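Home Talks Speakers Slides & Notes Venue Contact

Can a Machine Do the Chores Yet?
Speaker notes, Colton Thibodeau
27 Sep 2023

Opening

Good afternoon. I run the finishing side of a small shop called Rasturdale. We make drawer fronts, shelf boxes and a line of small wall cabinets. I am not a robotics researcher. I buy machines, I put them on the floor, and then I have to live with them.

The question I was asked to talk on is whether machines can do household and shop-floor chores yet. My short answer is that they can do some of them, if you change the chore first. Most of this talk is on that second part.

Ask the room: who has a robot vacuum at home? Wait for hands. Who picks up the floor before it runs? Wait again. Same hands, usually.

What I mean by a chore

A chore is work that has to be done again tomorrow. Sweeping, sorting screws, wiping a bench, putting parts back in their bin, loading a dishwasher, folding towels. Nobody gets trained for it. You show a new hire once and walk away.

Production work is different. A machine that cuts the same panel all day has been a solved problem for a long time. The panel comes in from the same side, at the same height, and the machine does not need to know what a panel is.

With chores, the things are never where you left them. A person hardly notices this. If the broom has fallen over, you pick it up from the floor and you start sweeping. For a machine, a broom on the floor and a broom on the hook are two separate jobs, and somebody has to have thought of both.

Go slow here. People from outside the trade tend to think the hard part is strength or speed.

The dishwasher example

Everybody likes this one, so use it early.

Loading a dishwasher takes a person a few minutes. You look at a bowl, decide it can lean on the next bowl, scrape it, and turn it face down. You know that the thin glass cannot take the same grip as the frying pan. You know which fork has egg on it. If the rack sticks you give it a nudge with your knee.

I have seen machines do parts of this. Petro Nechyporuk showed me a setup at his place where an arm put mugs into a rack, and it did it well. They were all the same mug. He told me so before I could ask. When I handed him my travel cup, he laughed and put it back in my hand.

I think he was right to run it that way. You get one thing working and then you add to it. But if someone shows you a clip of mugs going into a rack, ask what else has been tried.

Our own shop: sorting and putting away

Now to what we did ourselves. In February we set up a station for putting away small hardware. Hinges, drawer slides, corner brackets, bags of screws. It comes back from the benches at the end of a shift in open trays, mixed together. A person sorts it into bins. It is dull work and people rush it.

We bought a unit from Mikkelsen. It came with a camera over the tray and a two-finger hand. Sigrún Ásgeirsdóttir did the install and wrote most of the rules for it.

We ran it against one full tray, 211 pieces, all hardware we use every week. On its first pass it put away 65 of them with no help. The rest it skipped, dropped, or flagged for a person.

Pause on those numbers. People expect me to be embarrassed by them. I thought they were fair for a first try.

What it could do: brackets lying flat with space between them. Long slides, if nothing was on top. Bagged screws when the bag had some body to it.

What it could not do: anything tangled. Hinges are the worst. Two hinges will close on each other and come up as one thing, and the hand has no idea it is holding a pair. Shiny parts under the overhead lights were bad too. So were half-empty bags, which slump and slide out of the fingers.

What we changed

First we changed the trays. Shallow ones, one layer deep, with a gray mat in the bottom. That alone helped more than any setting in the software.

Then we changed the people, if I can put it that way. We asked the benches to close the hinges before dropping them in. Leif Egilsson, who has been on the cabinet bench longer than I have been at the company, asked me a reasonable question. He said, if I am already holding the hinge and closing it, why don't I just put it in the bin? I did not have a good answer. We moved the hinge bins to his bench and took hinges out of the machine's job.

I tell this story because it happens a lot. You study a chore so a machine can do it, and you find that a piece of it should not have existed. That is worth the money even if the machine goes back.

Then lighting. We put a cloth hood over the station. It looks bad. It works.

Knowing where things are

Take this section at an easy pace, and have the slide up before you start talking.

The thing that makes the biggest difference, at home or in a shop, is whether the machine can tell what an object is and which way it is turned. A person gets this for free. A machine either has to work it out from the shape, which goes wrong in bad light and clutter, or the object has to help.

Helping means marking. A bold black outline with a simple symbol inside it is a lot easier for a camera to find than a plain white side. You see it on objects like these, white cubes with black corners and a marker on top, set out on an ordinary wooden table. 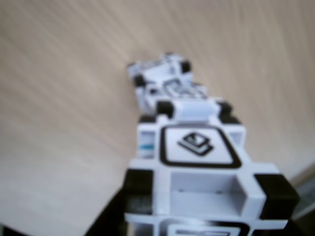
At Rasturdale we put labels on the bins and left the parts alone, because nobody is going to put a label on a screw. Even so, it cleared up one whole class of mistakes. The arm used to put a piece into the neighboring bin when somebody had bumped the rack. Now it looks for the bin label before it lets go.

The trouble is that a home will not do this. My kitchen has no markers in it and my family would not put up with them. So a machine that depends on labels belongs in a shop, a warehouse or a hospital supply room, and it has a long wait before it gets to the kitchen drawer. I would be careful with any company that shows you the labeled version and sells you the home version.

Things come in rows and stacks, too. Moving one block on a clear table is a fair first exercise. Put a few of them in a line and now the hand needs room for its fingers, and it can knock the next one while reaching for the first. We had the same issue with boxes of slides on the shelf. A person tips the box out with one finger. Our arm needed a gap on both sides, so we lost shelf space to give it that gap. Count the shelf space when you work out the cost. I did not.

Supervision

This is the part the brochures are thin on. We tried a floor cleaner from Prokis as well, a ride-around unit for the main aisle. It cleans well. It also stops when it meets an air hose, and then it waits. A person has to walk over, move the hose and press the button.

Halfdan Snorradóttir kept a log of those stops for us. The walking was the real cost. Each stop was short, but it pulled someone off a bench, and getting back into bench work takes longer than the stop did.

We hung the hoses from the ceiling. Again, we changed the room. I would have told you a year ago that we should have done that anyway, and we had not.

My rule now is to ask how often it will call for me, and what I will be doing when it does. A machine that fails overnight and leaves the job for the morning is fine. A machine that fails in the middle of a glue-up is a problem.

So, home or shop?

In the shop I would say yes for floors in clear aisles, yes for moving totes from one fixed spot to another, and partly for sorting. No for anything soft, like rags, straps and dust covers. We asked Luvov for a quote on a rag-folding station. They came out, looked at the rag bin, and told us to keep doing it by hand. I respected that and we bought our conveyor from them later.

At home, floors again, and lawns if the yard is simple. Laundry still waits on you to move it and fold it. Dishes too. I expect this to move, and I will not put a date on it. I have been wrong in both directions.

If you are thinking of buying

Watch the chore for a week before you call anyone. Write down what the person does with their other hand. Ask the seller to run it on your parts, out of your tray, with your lights on. Bring the worst tray you have.

Keep the person who did the chore before in the room. Leif found more faults in our setup in one morning than I found in a month, and he was eating a sandwich.

Questions

Likely ones: price (give the range, say ours was leased), jobs (we lost none, two people moved to the benches, say that plainly), and safety around the arm (send them to Sigrún, second row).

If there is time left, show the log sheet from the floor cleaner. Leave the contact slide up.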